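About Us

Prindon is a small workshop that sets up, services and repairs two-finger grippers. We started by fixing our own and took on outside repairs when other people began asking. The bulk of the work is handheld units, along with the same fingers mounted on fixed arms.

A unit that comes in is checked before anything is taken apart. We close the fingers by hand, feel for play at the pivot pins and look at the pads for wear. After that it goes to a table and picks up everyday things. Spoons and chopsticks are good for this work. A thin handle shows up a misaligned pad faster than any gauge we own.

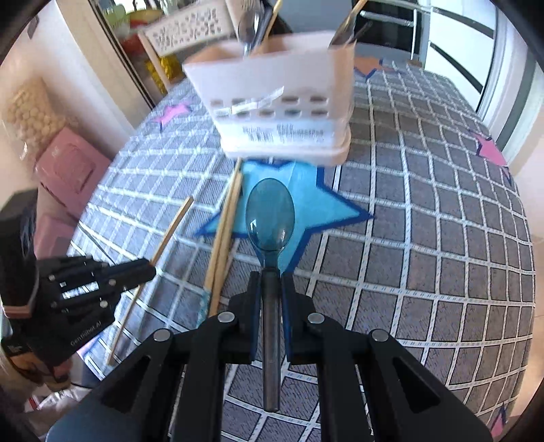 Pads are replaced in pairs. We clean the seat, fit the new pad dry, and close the fingers on a strip of paper at the tip and again at the base. If the paper slides at either end, the linkage gets adjusted before the pad is fixed. Pins are changed only when they need it. A full service takes 4 working days, or 7 if we have to order parts.

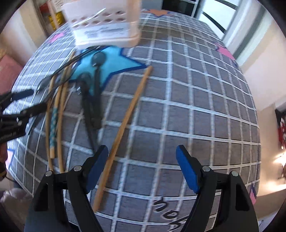
Prindon | Gripper Service Team

The team shares one log for each unit. It records the pads fitted, the opening width before and after, and any screw that had to be tightened twice. The log goes back to the owner with the unit. We keep a copy and use it at the next service, which we suggest after 16 weeks of regular use.

Setup is done where the gripper will be used whenever that can be arranged. Light and table height both matter, and so do the objects people plan to handle. We bring spare pads and a set of drivers.

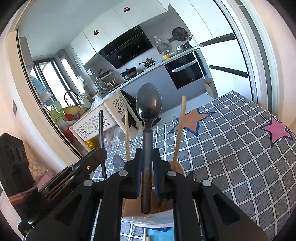
Gripper closed on a spoon handle, chopsticks behind.

We take bookings through August. Larger jobs are being scheduled into 2020.

Related
Braker linkage kits: what fits what
Storing spare pads
Coelho mount, fitting notes
Edine workshop: opening hours

Contact | Page updated April 18, 2019 | © Prindon | Back to top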